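4. What people keep, and why they keep it

4.1 The cupboard under the stairs

We began the home visits in Troren expecting to talk mostly about recycling, and for the first few we did, or tried to. People were polite about it. They told us where the transfer station was and what the council would and wouldn't take at the kerb, and then, usually while the kettle was on, they would mention that there was an old computer in the spare room, or in the shed, or under the stairs behind the vacuum cleaner, and the conversation would go somewhere much more interesting. By the end of January we had rewritten the interview guide so that it began with the cupboard, and we're very glad we did.

The postal survey described in Section 3 brought back 2746 usable replies from Troren and the Salura valley. The follow-up visits took in 31 households, chosen to give us a fair spread of renters and owners, farms and townhouses, and people living alone as well as families with several generations under the one roof. The survey tells us how common it is to hold on to a machine that no one switches on any more. The visits tell us what that is like from the inside, and it is the visits that we want to dwell on in this section.

4.2 Keeping as a kind of waiting

The word we heard most often was "yet". The computer hadn't been dealt with yet, the photos hadn't been copied off it yet, a nephew who knew about these things hadn't been up to visit yet. One woman in the upper valley had kept a desktop through two changes of address, each time packing it with real care in its own box with towels around it, and she laughed when she told us she had no idea whether it still turned on. She had never thought of herself as storing it. As far as she was concerned it was on its way out the door and had been for years.

Earlier work on household clutter tends to treat this sort of thing as putting off a chore, and there is some truth in that. But it doesn't quite fit what we were told. Many of the same people were brisk about getting rid of other bulky goods. Couches went out on the verge, fridges were swapped with the neighbours, and in one house a piano had been given away over a single weekend with hardly a pang. Computers were treated differently, and when we asked people to compare the two they nearly always talked about what might still be inside: tax records, school assignments, letters to a bank, a half-finished family history, the only pictures of a dog. The box itself didn't matter much to them. They couldn't see into it, so they couldn't feel sure that it was empty.

4.3 The worth of parts

A second group of households, smaller but very talkative, kept their machines for quite another reason. These were the people (often retired tradespeople, though by no means always) who saw an old tower as a store of useful bits. They spoke of fans and power supplies and lengths of cable the way a keen sewer speaks of buttons. It was in these homes that we were most likely to be shown something as well as told about it, and a fair part of several recordings is taken up with drawers being opened.

What struck us was how rarely the parts were used. We asked each of these households to think back over the past year, and most could name one repair at best. That didn't seem to trouble anybody. A retired fitter explained that he had a jar of washers on the same shelf, that he had not used one of those lately either, and that he'd be a fool to throw the jar away. Being able to mend something, should the need come up, was worth the shelf space to him – and we came to think that a good deal of the advice given to households misses this, because it speaks only of danger and waste and never of thrift.

4.4 Where the machines go next

When an old computer does leave the house it tends to leave quickly, and nearly always because of some outside event such as a move, a death in the family or a spring clean before guests. At that point people want a place to take it that same day. In Troren the choice is between the transfer station and the drop-off counter run by Primulari, a small reuse workshop behind the old dairy, which took in 300 desktop machines over the period of our study. The Kaimal depot, at the far end of the valley, accepts computers as well but only passes them on for shredding, a fact that very few of the people we visited were aware of.

The difference matters a great deal to the first group of keepers. We asked everyone what they would most like to know before handing a machine over, and the commonest answer by far was what would happen to the drive. Next came a wish, sometimes put a little shyly, to know that somebody would open the thing up and look before deciding it was rubbish. Most of those we spoke to had never seen the inside of a desktop computer (Figure 3), and several supposed that the whole interior was "the memory", so that every piece of it would have to be destroyed if their letters and photos were to be safe. A short chat about which part holds the files did more to settle people than any leaflet we had with us. 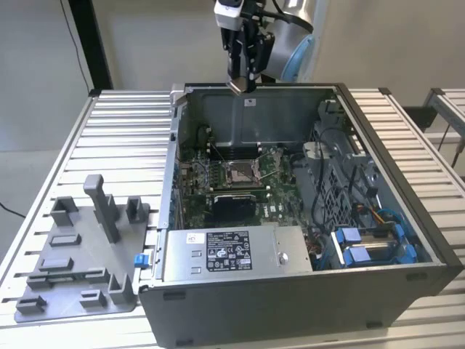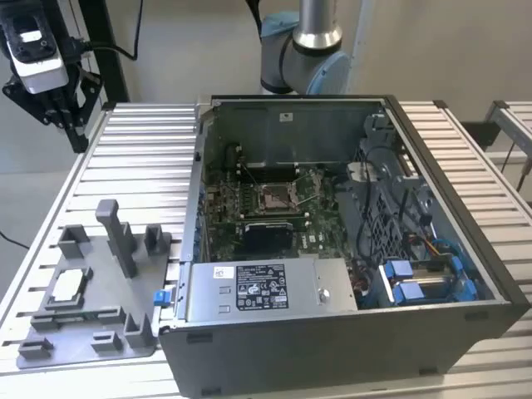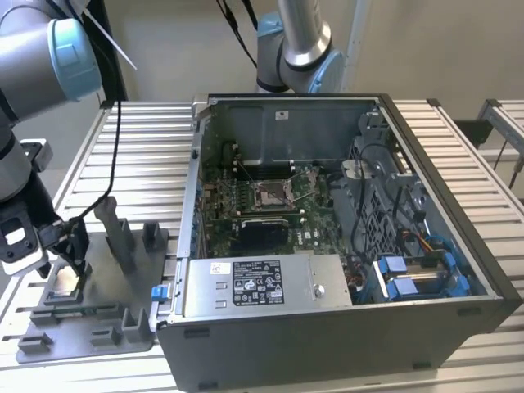 Figure 3. A desktop computer tower seen with the case open. In the first two views the motherboard is green and the CPU socket is empty.

4.5 A note on the households that keep nothing

For the sake of balance we should mention the 11 households in the visit group that had no unused computer at all. We had half expected these to be the tidiest or the youngest, and they were neither. Most had simply handed each machine on to a relative as soon as a new one came in, so that the question of storage had been passed along with it, and in a couple of cases we were able to follow the trail to a cousin's garage on the other side of town. We return to these family chains in Section 5, where the survey replies let us look at them in rather more detail.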